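Home | Talks | Notes | About

Speaker notes – salt talk, Jetville, February

Mic check first. Water on the left side. Slides 1-3 fast, they all know what sodium is.

Open w/ the soup. Ask who salts before tasting. Wait for hands – don't fill the silence like last time.

Slide 4 – the Jetville numbers. 863 adults filled in the food diary. Bread came out on top, ahead of chips, ahead of fries. Say that twice. Self-reported diaries so people leave stuff out, mention it now or Radosław will bring it up in Q&A.

Slide 5. Blood pressure. Keep it plain: more salt, more water held, more pressure on the vessel walls. Skip the kidney diagram unless somebody asks.

Slide 6 – labels. Serving size trick. 200 mg looks small, then its 3 servings in one can. Do the math out loud, slowly.

Slide 7, school lunches. Credit Kartini Khoo and Szu-yu Kan, their work not mine!! They cut the salt in the bread recipe a little each term. Complaints went up in the first term then stopped. No control school, so careful with the wording. "Suggests".

Slide 8 – what the town can do
– reformulation targets for bakeries
– menu labels
– potassium salt: good for most, NOT for people with kidney disease or on certian meds. Say "check with your doctor"

Hanna wants 5 min on restaurants. Cut slide 9 if we're past 4:30.

Questions. If sea salt comes up – same sodium, more or less, bigger crystals. Himalayan, same answer.

Thank Cyprian for the room. Handouts by the door.

3 comments | Share 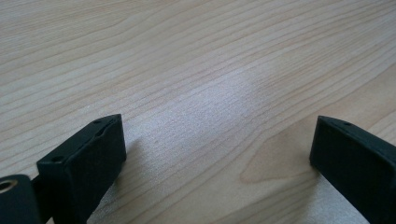
Tabletop, light wood grain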